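3.2 Collecting Demonstrations

All demonstrations were recorded on a humanoid robot with two different end effectors, a gripper on the right arm and a five-fingered hand on the left. The task was moving black molded parts between a yellow shelving unit and a plastic bin on the floor. The operator drove both arms by remote control through the Skokis interface and watched the wrist and head views while working.
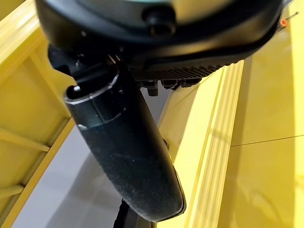

We compared this with hand guiding, where a second person moves the arms directly and the joint angles are stored. Each operator was given 8 practice trials in each mode before recording began. We kept 27 demonstrations per mode, all from the same starting posture. Trials in which the robot touched a shelf post were discarded and repeated.
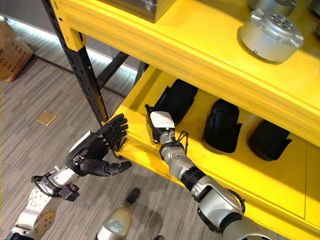 Plarel Salehi
Research Engineer, Drastness Lab

Reaching toward the lower shelf was the harder half of the task. Operators had to keep the right wrist cable clear of the shelf edge, and they tended to slow down for the last 5 cm of the approach. We did not smooth these pauses out of the data. The left hand was recorded for the whole trial, including periods when it was idle.
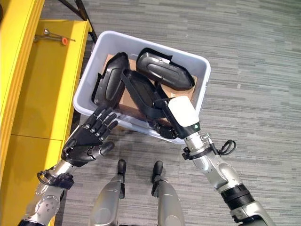 Figure 3. Head view with the right gripper holding one of three black parts in the bin.

Segment boundaries were marked at each opening and closing of the gripper. These marks are used as subgoals in Section 4.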